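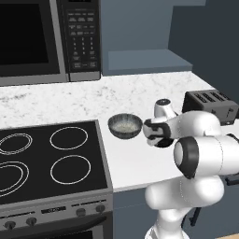 Black microwave above a white marble counter

My Night Kitchen: Household Tips for Bad Sleepers

I've been a lousy sleeper since college. I don't have trouble dropping off, I have trouble staying there, and at 2 in the morning my eyes pop open and my brain starts going through every phone call I forgot to return. I've talked to my doctor about it (please do that too, if it's been going on for weeks and you're dragging through your days) and I did a course of sleep therapy that helped a lot. But I still get bad nights, and over the years I've changed a bunch of small things around the house so those nights cost me less.

I wrote a few of these up in August and got so many emails that I've put them all on one page, with some of yours added in.

Sort out the lights first

The big ceiling light in my kitchen is murder at night. One flick of that switch and I may as well put on shoes and go to work. I stuck a plug-in night light with an amber bulb in the hall outlet and another one near the sink, down low, and now I can get a glass of water without touching a switch at all.

If your outlets are all in use, the battery kind with a motion sensor are fine, but try one out before you buy a whole pack! My first set was a bright bluish white and it came on every time the cat walked by.

And go around your bedroom with the lights off looking for little glowing dots. The phone charger, the power strip, the smoke alarm (leave the smoke alarm alone). A scrap of black electrical tape takes care of most of them. For something you need to be able to see now and then, use two layers of masking tape and the glow comes through nice and dim.

Hide the clocks

My therapist had me turn the bedroom clock to the wall and I hated it for a week. Then I stopped doing the arithmetic, you know the one, "if I fall asleep right now I'll still get four hours." The kitchen was the loophole. I'd go in for water and there was the time on the stove, in big green numbers.

Check the manual for your appliances, as a lot of them let you switch the clock display off. Mine was buried under a button I'd never pressed. If yours won't do it, hang a dish towel over it before bed. I use an old checkered one with a magnet sewn in each corner so it doesn't slide down.

Set up a landing spot

The advice I was given was to get out of bed if I was lying there stewing, do something dull, and go back when I felt sleepy. Easy enough on paper, but in January you need somewhere warm to go. I keep a basket by the armchair with:

a blanket that lives there and nowhere else
thick socks
a clip-on book light
one boring book (mine is 1,458 pages on the history of canals, a gift from my brother-in-law, and I've never gotten past the first lock)
a pad and a pencil

The blanket matters more than you'd think. Before I had one just for that chair I was forever dragging the comforter off the bed and waking up my husband, and then there were two of us awake and one of us was crabby.

The worry pad

Pencil, please, not pen. I've ruined a pillowcase and a good robe with pens. If you already have ink on cotton, dab it with rubbing alcohol on a white cloth, keep moving to a clean part of the cloth, and then wash it as usual. Test a hidden corner first.

I do my worrying on paper after dinner now, at the kitchen table, 30 minutes and then I quit. Left side of the page is what's bugging me, right side is the next thing I can do about it, even if all I can come up with is "ask Vittoria." Anything that shows up in the night gets one line on the pad and has to wait its turn.

Warm drinks without the racket

I like warm milk. I don't care if it's all in my head. Put the mug, the spoon and a small saucepan out before bed so you aren't digging through a cabinet full of lids. If you use a microwave, open the door just before it hits zero and you'll skip the beeping. Some models let you mute it, and again, that's in the manual. Stir before you sip, milk heats unevenly.

Rinse the pan right away or you'll be scrubbing at it in the morning. If it did scorch, cover the bottom with water and a spoonful of baking soda, simmer it a few minutes, let it cool, and most of it will lift off with a wooden spoon.

I gave up tea after lunch, including the green kind I'd been telling myself didn't count.

Squeaks and drips

Take a notebook to bed for one night and write down every noise that gets on your nerves. My list had a closet hinge, a dripping bathroom faucet and a blind that tapped on the sill. The hinge took a dab of petroleum jelly on the pin. The blind got a felt pad, the kind you put under chair legs. The faucet needed a washer, and until I got around to it I tied a piece of string to the spout so the water ran down it into the drain without a sound. It stayed there longer than I'd like to admit.

The morning after

Don't clean the oven on no sleep, don't climb ladders, and don't use bleach if you can't remember what you already sprayed. I save a short list of easy jobs for those days, like matching socks, wiping down the fridge door, or watering the plants. And I get up at my usual time no matter what, even though every part of me would like to stay put till noon.

From your emails

Kwan-ho Hsueh puts tomorrow's clothes in the bathroom so a bad night doesn't end with slamming drawers.

Melur Sembiring irons pillowcases while listening to the radio turned way down. I tried it and burned a hem, but she swears by it.

Chin-lung Lai wants to know how to get a weighted blanket clean. Look at the tag for starters. If yours has a removable cover, wash only the cover, and spot clean the inside with a little dish soap and cool water. A heavy wet blanket can be too much for a home washer, so I take mine to the laundromat and use one of the big front loaders.

Keep them coming, and tell me what you do about snoring dogs.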